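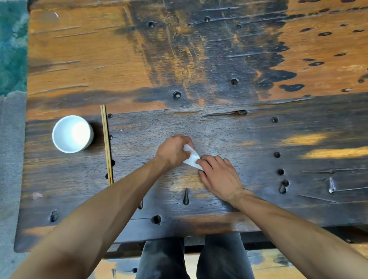

Paper Folding at the Plank Table

By Ebere Nwosu
1 June 2025

This gallery covers small-format folding on the old table at Kekwood. The sheets are plain white, uncoated, cut square by Lilian Makori from leftover stock. The table is reclaimed plank, heavily scratched, with dark nail heads sunk below the surface. Splits and nail holes will telegraph through thin paper if a crease is pressed directly over them, so the work stays on the flatter part of a board.

Early folds. The sheet is reduced to a rough triangle. One hand holds the upper corner and the other presses the lower edge against the wood. Corners are matched before any pressure is applied. A diagonal that is off at this stage stays off, and the error grows with each layer.

Table setting. The white dish and the wooden chopsticks stay to the left of the work. The chopsticks lie parallel, running away from the folder. Elibariki Nzioka uses the thick end of a chopstick as a creasing tool on heavier stock. On light sheets a thumbnail is enough.

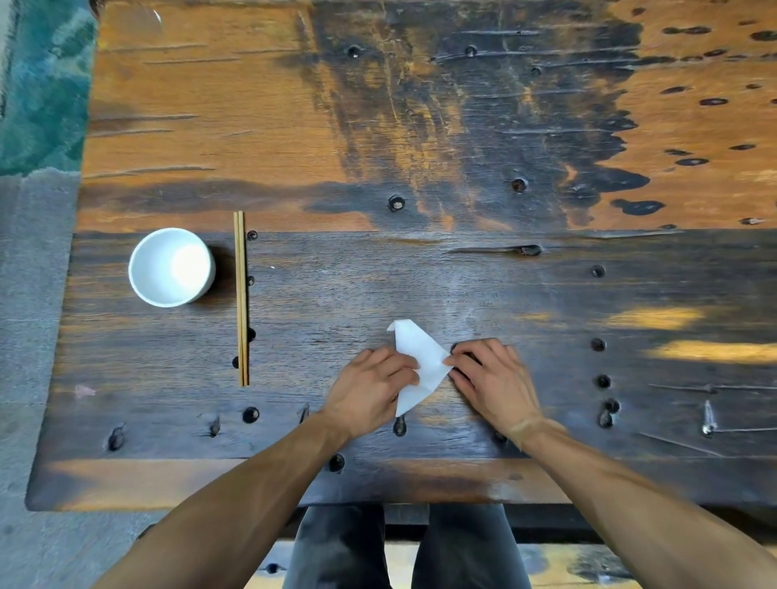 Narrow forms. Once the paper is drawn out to a point, the layers stack up along the center and resist the fold. Hold the left side flat and crease from the right, working toward the tip. The model at this stage has the long, pointed look of a bird or crane base.

Surface. The upper board is more orange, with dark streaks and long cracks. The lower board is a deep brown and shows white paper edges clearly. Mwangi Urio oiled a test patch in April and stopped there, as the oil marked the sheets.

Sheets for the next set are trimmed and stored flat in folder 318.

Recent galleries
Bristeck: Bench Tops Before and After Sanding
Trasden Tea Bowls, Second Firing
Cutting Squares From Offcuts
Mwakalinga Boat Timber, Sorted by Thickness

Contact | Copyright 2025 Kekwood | Back to top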